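Thursday was my third session driving the surgical arms, and my thumbs still hurt. I'd told Nana Agyeman I could get 12 clean knots recorded before lunch. I got two. She was very nice about it, which made it worse!

The job sounds easy when you explain it at a party. I sit at the console, I tie a knot in tissue by remote control, and the robot keeps a recording of every move so it can learn to do the same. 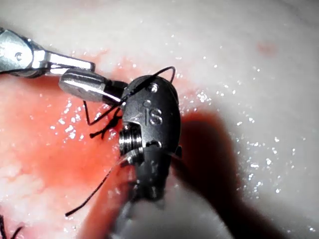

My trouble is slack. I pull too much thread through, then I have to chase it around with the tips, and all that fumbling goes into the recording too. You get a black loop riding up over the dark wrist of the instrument, a frayed bit splaying out on the tissue beside it, and suddenly I can't remember which end I was meant to grab. Niall Guthrie says to stop, breathe and only move one hand – easy for him, he's done 141 of these.

We need 871 for the Truron set by April. I've booked the console for Monday morning and I'm bringing a cushion, because that stool is awful.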